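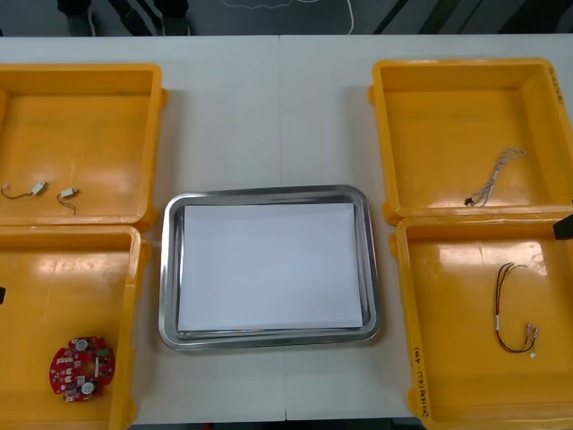

*Yellow bins and a steel tray on the white tables, Strazds open day, 12th June*

I have wanted to get inside the Strazds candy factory ever since we moved to Stemham, mostly on account of the smell. If you live on our side of the river you get it through the kitchen window when the wind is right: burnt sugar in the morning, then anise after lunch. My kids used to think every town smelled like that. So when the open day flyer came through the door I put it on the fridge and told everybody we were going, no arguments.

Tickets were two bucks each and you had to pick a time slot. We went for the early one, took the 51 bus out to Gurnau Road and still ended up at the back of a very long line (bring a hat, there's zero shade along that fence). Once you get to the gate they hand you a hairnet and a pair of paper overshoes and make you take off your rings and your watch. I couldn't get my ring off and had to have my finger taped, which my daughter thought was the best part of the whole day.

The tour starts in the boiling room and wow, is it hot in there. The big copper kettle takes 261 pounds of syrup at a time, and our guide said it takes a full 25 minutes to come up to temperature, and then there's a window of maybe a few seconds where it's right. They have a digital thermometer, of course, but the man on the kettle was also dipping a wooden paddle in and looking at how the syrup ran off the end. My grandmother did the same thing with her fudge! She'd have loved him.

After that comes the pulling, and I could've stood there until closing. They pour the hot sugar out on a cooled slab, fold in the color and the flavor, and then throw it over a hook on the wall and pull it, over and over, until it goes from looking like brown glass to looking like satin. The pulling machine does the big batches now but they still do the striped stuff by hand, and the two women on the hooks were going at it with the kind of forearms I will never have. One of them let my son have a turn with a small piece. He got it on his sleeve, his chin and the floor.

I should say something about the Cunari, because that's what Strazds is known for around here. It's a soft licorice drop with a salty shell, and people either buy it by the sack or can't stand to be in the same car with it. I'm in the first camp. The guide told us the recipe has been changed just once, when the old molasses supplier closed down, and they got so many angry letters that they keep them in a binder. The binder is in the little museum corner by the stairs and you're allowed to read it. Please do. Somebody wrote four pages in green ink about the aftertaste.

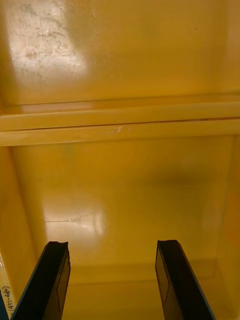

Anyway, the museum corner is also where they keep the old tins, and I took far too long over those. The December ones are gorgeous, all snow and sleighs and a frozen river, and I'm pretty sure my aunt kept her buttons in one of them. I asked if they'd ever bring the designs back and got a "we'll see," so if you'd buy one, go bug them!

A few gripes. The cutting and wrapping hall was so loud that I caught about half of what we were told, and a printed sheet would've helped. There was no place to sit down until the very end, and my mother's knees were done well before that. And the cafe ran out of coffee while we were standing in line for it, leaving us with a choice of licorice soda or plain water. I had the soda. It tastes exactly the way you think it does.

The shop makes up for a lot, though. They sell bags of misshapes by weight, and the broken ones taste the same as the pretty ones. I came home with Cunari, mint pillows, a bag of something orange that I still can't identify and a tea towel I didn't need. We'd eaten the mint pillows before the bus got back over the bridge.

They're planning to run it again next summer, and I'd get the early slot if you can, before the boiling room really heats up. Wear shoes you don't care about. There's sugar on everything, and mine were still sticking to the hall floor when I got up the next morning.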